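Shop > Memorial Goods > Reviews > Guest Books

Reviews Guides Contact Search

Firnora Remembrance Guest Book, 300 lines

When my aunt passed away in June, the funeral home in Birasgate offered us a guest book with thin pages and a plastic cover. My cousins asked me to find a nicer one, and I ordered the Firnora. It came in 2 days.

The cover is dark green linen with a small window for a photo. The paper is thick and cream colored, and a normal ballpoint does not show through. We tried also a gel pen, and it needed a moment to dry – an older guest put her sleeve on it and made a smear. I recommend to leave a ballpoint on the table and hide the others.

There are 40 pages for signatures, and after them several blank pages for longer memories. These blank pages became the best part for our family. Two former neighbors wrote almost a full page each, with stories my mother had never heard.
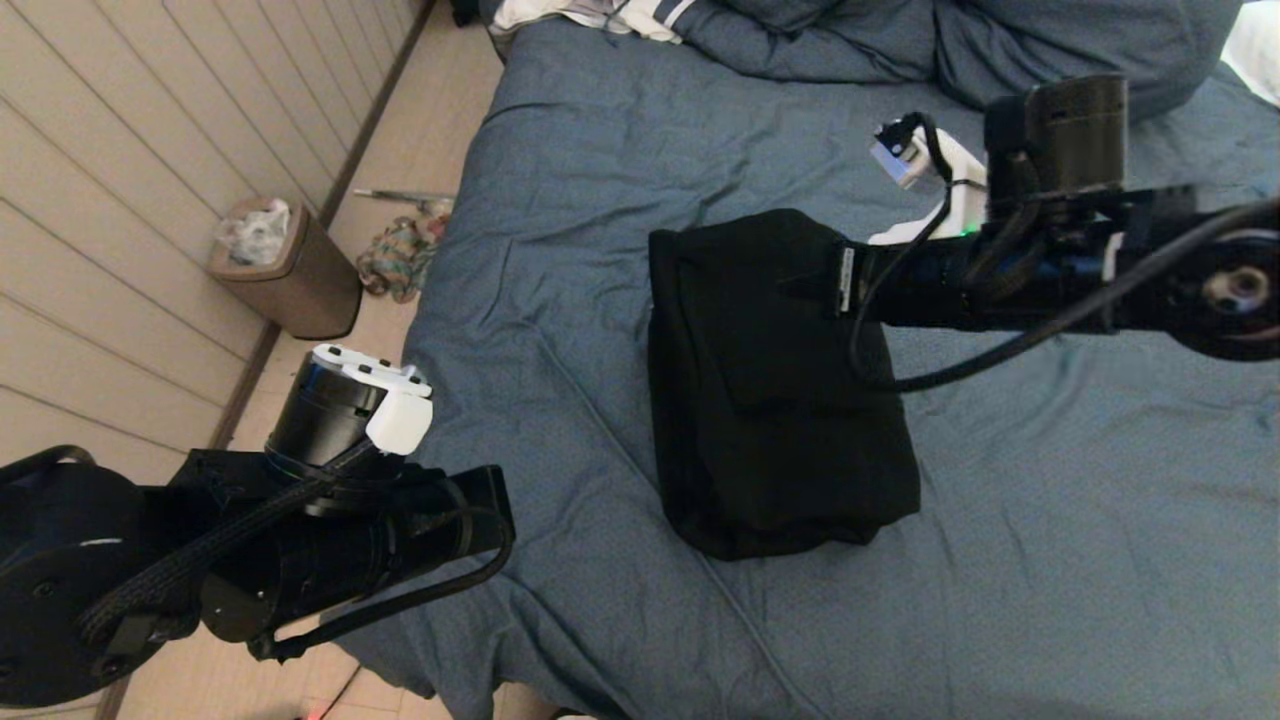
Folded black garment on the bed.

Now the weak points. The photo window is a little smaller than a standard print, so you must cut the picture. The ribbon started to fray at the end after one evening, and I closed it with clear nail polish. Also, the title page has a line for the place of birth but no line for the place of burial, and I wrote this by hand at the bottom.

I compared it with the Mikine book, which a friend used last year. The Mikine lies flatter when it is open, but its lines are too narrow for people with large handwriting. For a service with many older guests I would buy the Firnora again. I give 4 stars of 5.

Related items
Mikine Condolence Book, slim
Nagano Memory Card Box
Firnora Thank-You Cards
Choosing a Reading for the Service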